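Skotdale Manipulation Lab
Equipment planning meeting, October

Present: Ildikó Bodnár (chair), Tamás Szalai (minutes, again), two from the Vilby bench, one apology for absence received after the meeting.

1. Last month's minutes
Approved. Tamás asked whether anyone had read them. Approved a second time.

2. Second station
Ildikó wants a copy of the kitchen station before winter, two arms and the black curtains included. The quote from Pap covers the arms and leaves out the mounting brackets, which are listed as "customer delight items" at $631. The room was not delighted. Tamás to ask for a price without adjectives.

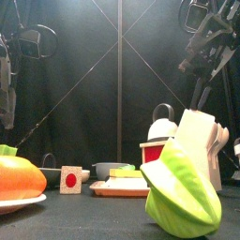
Covevach has offered a lead time of 7 weeks. It offered the same in spring, and that order is still on its way. Agreed to get both quotes in writing and sign neither until the deposit terms are clear.

3. Spares
Gripper fingers have no budget line of their own and currently come out of "Office, misc." Ildikó said this makes us look like very violent users of staplers. New line approved at $900 for the year, to cover fingers and wrist camera cables. 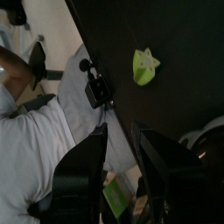 Vilby bench asked that the new line also cover their cables. After some discussion of what "their" means, agreed, provided they write down what they take. A clipboard will be bought. It will come out of "Office, misc."

4. Toy food and kitchenware
The second station needs its own set. Borrowing from the first was proposed and declined by everyone who has had to put things back. Tamás to order pans, a kettle, a cutting board and assorted produce, and to explain the receipt to accounting himself.

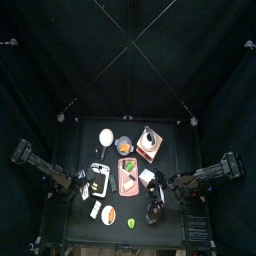 5. Any other business
Request for weekend runs. Ildikó will approve Sunday hours if someone offers to work them. No offers.

Meeting closed 4:40 p.m.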